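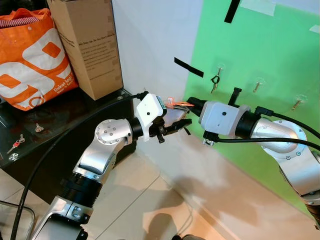 우알리의 두 번째 달

잔덤 출판사에서 교정 일을 시작하던 해에 나는 우알리 연작을 처음부터 끝까지 다시 읽어야 했다. 다시라고는 하지만 어릴 때 읽은 것은 그라세로 시립도서관에 꽂혀 있던 낡은 문고본이었고, 그나마 도서관에 들어온 책만 드문드문 읽었으니 처음이나 다름없었다. 모두 11권이나 되는 긴 이야기다. 먼 행성 우알리에 내린 이주민들이 농사를 짓고, 다투고, 혼인을 하고, 별것 아닌 일로 몇 대에 걸쳐 원수가 되었다가 또 별것 아닌 일로 풀어지는, 우주 이야기치고는 총 한 번 시원하게 쏘지 않는 소설이었다. 그래서 좋아하는 사람은 무척 좋아하고, 아닌 사람은 첫 권의 순무밭 장면에서 책을 덮었다.

출판사는 절판된 지 30년 만에 이 연작을 새 판형으로 내기로 했다. 내 자리는 복도 끝, 난방 배관이 지나가는 벽 옆이었는데 덕분에 발은 늘 따뜻했다. 나는 그 자리에서 연필을 깎고 보리차를 식혀 가며 순무밭을 지나고 홍수를 지나고 첫 번째 총회를 지났다. 세 권째가 서점에 나가고 얼마 지나지 않아 엽서가 왔다.

엽서는 웸턴에서 온 것이었다. 보낸 이의 이름은 없고 동네 이름만 적혀 있었다. 글씨는 작고 둥글었으며, 받는 사람 칸에는 '우알리를 고치시는 분께'라고 되어 있었다. 내용은 짧았다. 달이 하나 빠졌습니다. 3권 첫 장에서 할머니가 우물가에 나갈 때 하늘에 달이 두 개 떠 있어야 합니다. 옛 판에는 그렇게 되어 있으니 살펴봐 주십시오.

나는 부끄러운 마음으로 옛 판을 펼쳤다. 그런데 옛 판에도 달은 하나였다. 자료실에 내려가 그보다 더 오래된 초판까지 찾아보았지만 거기에도 하나뿐이었다. 우알리에 달이 두 개라는 말은 연작 어디에도 없었다. 나는 이 사실을 최대한 상냥하게 적어 답장을 썼고, 봉투 앞면에 웸턴이라고만 쓸 수밖에 없어서 우체국 창구에서 한참을 망설였다. 창구 직원은 웸턴이라면 그렇게만 써도 들어간다고, 거기는 그런 데라고 했다.

편지는 정말로 들어갔던 모양이다. 곧 두 번째 엽서가 왔으니까. 이번에는 달 이야기가 없었고, 대신 방앗간집 막내딸이 왼손잡이여야 한다고 했다. 그다음에는 강을 건너는 배의 이름이 틀렸다고 했고, 또 그다음에는 총회가 열린 날에 비가 왔어야 한다고 했다. 나는 매번 책을 뒤졌고 매번 책에는 그런 대목이 없었다. 막내딸이 어느 손으로 체를 드는지는 나오지 않았고, 배에는 아예 이름이 없었다.

동료들은 그만 답장하라고 했다. 교정부에는 원래 별의별 편지가 다 온다고, 한번 받아 주기 시작하면 끝이 없다고들 했다. 옳은 말이었다. 하지만 나는 어느새 엽서를 기다리고 있었다. 점심을 먹고 우편함을 들여다보는 버릇이 생겼고, 빈손으로 올라오는 날에는 오후 내내 쉼표가 눈에 잘 들어오지 않았다. 그러다 보니 이상한 일이 생겼다. 교정지를 읽다가 강을 건너는 대목에 이르면 나는 엽서에 적혀 있던 배의 이름을 속으로 불렀다. 총회 장면에서는 지붕에 빗방울 듣는 소리를 들었다. 할머니가 우물가에 나갈 때는, 창피한 이야기지만, 그림자가 두 갈래로 보였다.
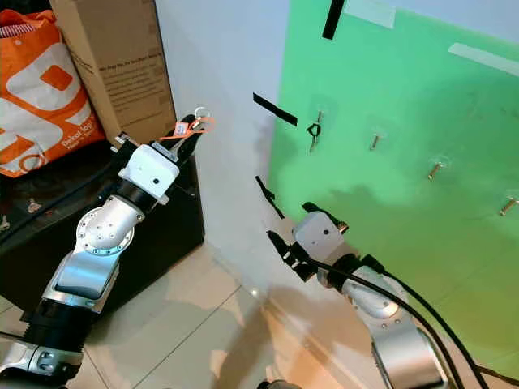
흰 벽 앞, 집게에 물린 주황색 꼬리표

1월에 나는 휴가를 얻어 웸턴에 갔다. 그라세로에서 기차를 타고 가다가 버스로 갈아타야 하는 곳이었다. 버스 안에서 나는 마지막 권의 교정지를 무릎에 얹고 있었는데 길이 나빠서 한 줄도 제대로 읽지 못했다. 옆자리 노인이 무슨 책이냐고 묻기에 먼 별에 가서 순무를 심는 사람들 이야기라고 했더니, 순무는 서리를 한 번 맞혀야 달다고 일러 주고는 금방 잠이 들었다.

웸턴에는 우체국이 있고, 우체국 안쪽에 책을 빌려주는 방이 딸려 있었다. 나는 엽서를 꺼내 보였다. 우체국 사람은 글씨를 보자마자 웃더니 안쪽 방의 문을 열어 주었다. 난로가 피워져 있고, 둘레에 사람들이 앉아 있었다. 나이 든 사람도 있고 교복을 입은 아이도 있었다. 누가 엽서를 보냈느냐고 물을 필요는 없었다. 엽서는 그 방에서 다 같이 쓴 것이었다.

사정은 이랬다. 웸턴에는 오래전부터 우알리 연작이 있었지만 다 갖추어져 있지는 않았다. 누가 빌려 가서 안 돌려준 권도 있고, 물에 젖어 뒤쪽이 떨어져 나간 권도 있었다. 겨울이면 난로 옆에서 소리 내어 읽는 것이 이 방의 습관이었는데, 책장이 없는 데에 이르면 읽던 사람이 그냥 이어서 지어냈다. 다음 해에 다른 사람이 읽을 때는 전해에 지어낸 것까지 넣어서 읽었다. 그렇게 여러 겨울이 지나는 동안 달이 하나 더 떴고, 방앗간집 막내딸은 왼손으로 체를 들게 되었고, 배는 이름을 얻었다. 그러니 새 책이 도착해서 펼쳐 보았을 때 그들이 얼마나 당황했겠는가. 멀쩡하던 달이 빠져 있었으니!

나는 가방에서 교정지를 꺼내 놓고 조금 난처한 얼굴을 했던 것 같다. 작가가 쓴 대로 내는 것이 내 일이라고, 달을 하나 더 띄울 권한은 내게 없다고 말했다. 사람들은 고개를 끄덕였고 누군가 찻잔을 쥐여 주었다. 차는 지나치게 달았지만 버스에서 언 손에는 그만이었다. 교복 입은 아이가 그러면 마지막 권은 어떻게 끝나느냐고 물었다. 그 방에 마지막 권이 있었던 적은 한 번도 없었다고 했다.

그래서 읽어 주었다. 출판 전의 원고를 밖에서 읽는 것이 옳은 일은 아니었겠지만 옛 판이 버젓이 있는 책이니 큰 죄는 아니라고 스스로를 달랬다. 나는 소리 내어 읽는 데 서툴러서 처음에는 자꾸 숨이 찼다. 할머니의 손녀의 손녀가 우물을 메우는 대목, 떠나는 배에 사람들이 오르는 대목, 그리고 주인공이 갑판에서 우알리를 돌아보지 않기로 하는 유명한 마지막 쪽까지 읽고 나니 난로의 불이 많이 낮아져 있었다. 아무도 장작을 넣으러 일어나지 않았던 것이다. 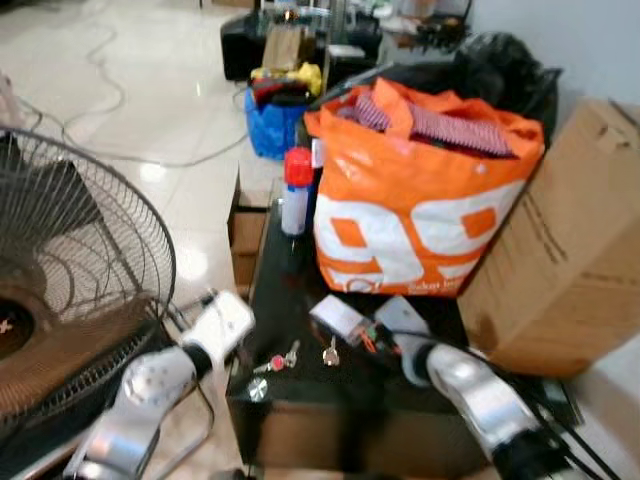

그 사람은 돌아봤을 거라고, 난로 건너편에서 낮은 목소리가 말했다. 책에야 안 돌아봤다고 적혀 있어도 뱃머리가 돌 때 한 번은 봤을 거라고, 달이 두 개나 떠 있는데 그걸 어떻게 안 보고 가느냐고 했다.

그러자 여기저기서 말이 터져 나왔다. 돌아봤다면 울었을 것이다, 아니다, 그 집안 사람들은 우는 법이 없다, 3권에서 홍수가 났을 때도 아무도 울지 않았다, 그건 당신이 읽을 때만 그랬고 우리 어머니가 읽을 때는 다들 울었다. 나는 처음에는 듣고만 있다가 어느 틈에 끼어들어서, 배의 이름을 생각하면 우는 쪽이 맞지 않느냐고 했다. 책에는 없는 이름이었다. 방 안이 잠깐 조용해졌고, 내 옆에 앉은 사람이 찻잔에 차를 더 부어 주었다. 여전히 너무 달았다.

막차 시간이 다 되어 나는 교정지를 챙겼다. 마지막 장만 따로 빼서 의자 위에 두고 올까 하다가, 그러면 정말로 혼날 것 같아서 전부 가방에 넣었다. 대신 책이 나오면 제일 먼저 부치겠다고 약속했다. 우체국 사람은 주소를 길게 쓸 것 없다고, 웸턴이라고만 쓰면 된다고 했다.

마지막 권은 8월 8일에 나왔다. 달은 하나이고, 배에는 이름이 없고, 갑판의 주인공은 끝내 돌아보지 않는다. 내가 고친 것은 빠진 조사 몇 개와 겹친 글자 하나가 전부다. 약속대로 인쇄소에서 올라온 첫 상자에서 한 부를 꺼내 포장했는데, 끈을 묶으려다 말고 도로 풀어서 맨 뒤의 빈 면을 펼쳤다. 연필로, 지우개로 쉽게 지워질 만큼 흐리게, 뱃머리가 도는 대목부터 몇 줄을 적었다. 그러고는 누가 볼까 봐 얼른 다시 싸서 우체국으로 뛰어갔다.

답장은 첫서리가 내린 뒤에야 왔다. 둥글고 작은 글씨로, 내가 적은 몇 줄에 틀린 글자가 하나 있다고 했다. 나는 연필을 깎고 어디인지 알려 달라는 편지를 쓰기 시작했다.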